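Emptying the Bathroom Drawer

22 Jun 2026

I have been promising myself since October that I would deal with the bathroom drawer, and this morning, with the rain coming down and my coffee already gone, I finally did it. If you have a drawer like mine you know the one I mean. It's the deep one under the sink, where everything goes that doesn't have a home anywhere else, and you have to push down on the contents with one hand to get it shut with the other.

My method, if I can call it that, comes from my friend Khải Tăng, who has moved apartments more often than anyone I know. He tips the whole lot into one big bin, everything, without looking, and then takes things out one at a time. Whatever he takes out has to go somewhere before he's allowed to reach in again. I used to pick through the drawer where it stood and put most of it straight back (I did that for years, and then wondered why the drawer never got any emptier).

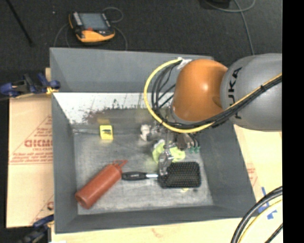

Hairbrushes are my weak spot. I had 2 paddle brushes that I really use and then a whole family of others I'd kept out of loyalty, including a round one from when I had bangs, which was a long time ago and a mistake. A paddle brush is a nuisance to store because it's so wide and flat, and it slides under everything else and hides there. Mine now stand handle up in an old Kuvstead jar on the shelf, and I gave them a wash while I was at it – warm water, a drop of shampoo, bristles down on a towel until they're dry.

The rest went faster than I expected. Hair ties went in a little tin, the travel bottles went in my suitcase where they should have been all along, and anything with a date I could no longer read went in the trash. I did find the nail scissors I'd replaced last summer, so now I have a spare pair for the kitchen.

I haven't bought any dividers yet. There's a set from Gresico I keep looking at, but I'd like to live with the drawer for a few weeks first and see what creeps back in. The linen closet is next, and I'm not looking forward to the pillowcases.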